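Subject: Re: [shapes-and-sorting] Printed sheets for peg and outline puzzles
From: Ximena Benítez

Hello all, and thank you Kwesi for getting this one going again!

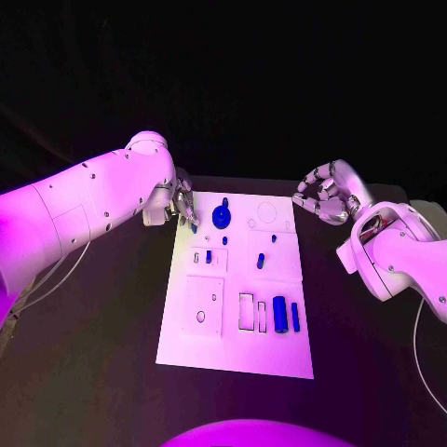 I've been making these matching sheets since February and I'm completely hooked, so please forgive the length. Kwesi wrote:

> I have a bag of blue plastic parts left over from the old
> Gikside set and would like to use them for a matching activity.
> Has anyone tried printing the outlines on a plain white sheet
> and laying it flat on the table? My worry is that the sheet
> slides about, and that thin black lines are too faint for
> people sitting at the far end. Also, do you stand the pegs up
> or lay them down? Tadeo M. says up, I say down, and we are not
> making progress.
>
> Kwesi Lamptey

Yes to the white sheet, a hundred times yes. I started with coloured card and it was hopeless, everything blended into everything else. Blue parts on white with plain black outlines are so easy to read, and if your tabletop is dark you get a lovely clear border all the way round for free.

On the lines, I'd keep them thin. I tried 3 mm ones and people kept asking whether the part should sit on the inside of the line or the outside (a fair question!). With a fine line there is only one answer. I print upright, with the short side nearest the person doing the puzzle, and divide the page into regions so that each kind of shape has its own patch.

Sliding: a dab of the reusable putty under each corner. Press the corners down firmly and leave the middle alone or you get a hump.

Now, pegs. I'm with Tadeo, sorry Kwesi. A peg standing up gives your fingers something to come down on, and a gear shape with a peg in the middle is a joy to pick up. Ours is the one everybody reaches for first. Lying down, the small ones roll, and I have spent more time than I'd like under the table at Montecinos with a torch.

Cut-out shapes are the bit I'm still working on. If the hole is an exact fit the part jams, and if it's generous the whole thing feels sloppy. I've been adding a hair all round and sanding the edges, and can stretch to up to 26 shapes before I lose patience with the knife. Octavio has a much steadier hand than me, so Octavio, if you're reading, what blade are you using?

Kwesi, do you want my outlines? They're drawn for the Prerkano parts, so the gear may come out a touch large for yours, but you can scale it when you print. I can send three versions, easy to fiendish. The fiendish one has two outlines that are nearly the same and I love it.

Ximena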